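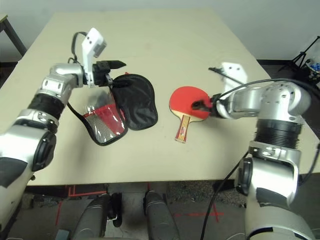 Kettani Table Tennis Club – Equipment Team
Care tips: paddles and covers

A paddle lasts longer when it goes back in its cover after every session. Most of the worn rubber we see on club paddles comes from loose paddles in gym bags, rubbing against keys and shoes. Any cover that closes all the way will do. A black fabric one with a clear window is handy because you can check what is inside without opening it.

Before you pack up

Wipe the rubber with a damp sponge and plain water. Work from the handle toward the tip and let it air dry on a table. Don't use paper towels, which leave lint, and don't use dish soap. Wipe the handle with a dry cloth. If the grip has turned dark and slick, a light pass with 400 grit sandpaper brings back the feel of the wood. Stay off any sticker or logo.

Open the cover fully and lay it flat, inside facing up. Shake it out first. Grit from the floor collects in the bottom seam, and it will mark the rubber the next time the paddle goes in.

Set the paddle on the table next to the open cover. Hold it where the blade meets the handle and keep your fingers off the rubber, as skin oil makes it slippery.

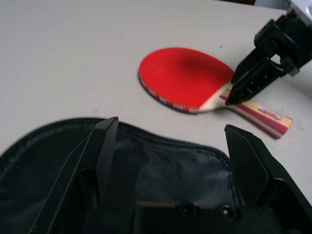
Closing and storing

Lay the blade in the rounded part of the cover and fold the other half over it. Tuck any strap or cord out of the way before you close up, so it doesn't press a line into the rubber.

Keep covers out of parked cars. In February the rubber gets stiff, and in summer the glue lets go at the edges. A closet shelf is fine.

Fabric covers can be washed by hand in cool water. Hang them open and wait 2 days before putting a paddle back in. Wipe a plastic window with a soft cloth only.

Club paddles go back on the Plerka shelf in the equipment room, handles facing out. Spare covers are in the bin underneath.

Page updated 2024-05-17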